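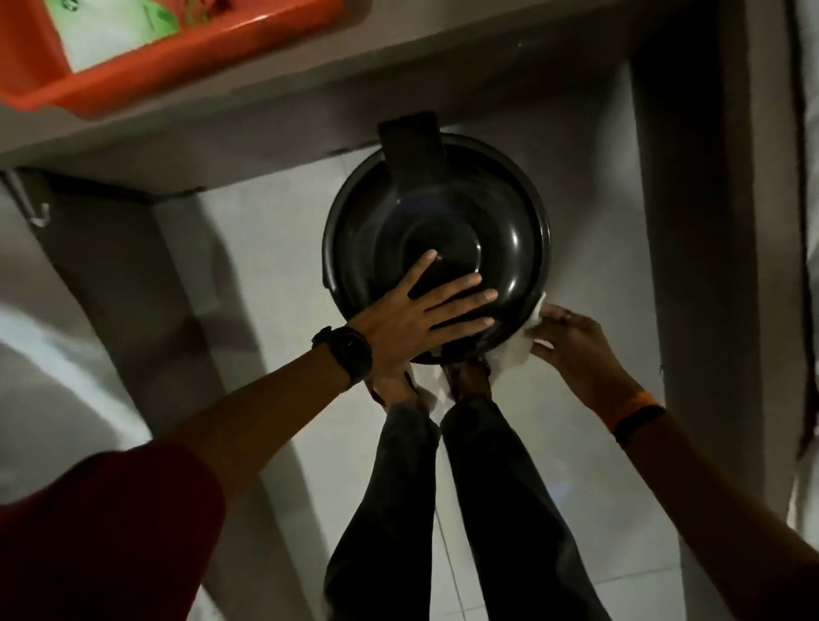
Old stage road to Flemomance — does anyone have the newspaper account?

polly_dim
Hello all, I've been reading here for years and finally have something to ask. My great-grandmother kept a scrapbook, and pasted in it is half a clipping about a summer outing by wagon from Ceditz up to the springs at Flemomance. It reads beautifully (the writer goes on for a whole paragraph about the ferns and the cold chicken!) but it stops right where they reach the river crossing. The only date left is 27th February, with the year trimmed off, and I'd dearly love to know how the trip ended. Does anybody have the rest of it?
Polyxeni Dimitriou

Replies

creekside_mel
Oh, what a lovely thing to have. I think I know the piece you mean. It ran in two parts, and the second part came out in March. My aunt had a typed copy, and in that one the party of 6 camps at Caruso on the far bank, gets rained on all night, and goes up to the springs the next morning in borrowed coats. I'll dig for it this weekend, though I should warn you my boxes are in no kind of order.

B_Peixoto
I have to disagree a little with Mel, and I hope she'll forgive me. Caruso is on the near bank, the Ceditz side. It always has been. If they camped at Caruso they hadn't crossed yet, and whoever typed that copy may have mixed up the ford and the later bridge. I walked that stretch with my father many times when I was a boy and the old wagon ruts come down to the water a good way upstream of the bridge.
Belmiro Peixoto

creekside_mel
Belmiro, of course I forgive you, but the river moved! There was a big flood and the store at Caruso was rebuilt afterward. My aunt was firm on this point and she was firm on very few others.

B_Peixoto
The store was rebuilt, yes, on the same side. I have the plat map, lot 225, and the river is drawn to the north of it both before and after. I'm happy to scan it if somebody will tell me how to make the file small enough for this board.

grandden_hiker
Just to add to the confusion, does Polly's clipping mention how high the springs are? The sign at the Grandden trailhead says 1,174 feet, but I've seen an old guide that puts them almost 100 feet higher. I've always wondered whether people back then meant the upper pool, the one you have to scramble for, and everybody now means the lower one. It would change which road they took, too, as the wagon road through Grandden only goes to the lower pool.

polly_dim
My goodness, I go away to make supper and come back to all this. Thank you, every one of you. No heights in my half, I'm afraid, but it does say they "left the horses with the Grandden boy and went the rest on foot, the ladies complaining less than the gentlemen." So maybe the upper pool? And Belmiro, just before it breaks off they are looking "across to Caruso," if that helps anybody's case.

creekside_mel
ACROSS to Caruso — thank you, Polly!

B_Peixoto
Across from where, though? The road bends twice before the ford, and there is a side creek there that a tired writer could easily look across. I'll scan the map tonight. Mel, please do look for that typed copy all the same, I would like to read about the coats.

14 comments · 6 shares
Contact the moderators | Copyright remains with individual posters | Back to top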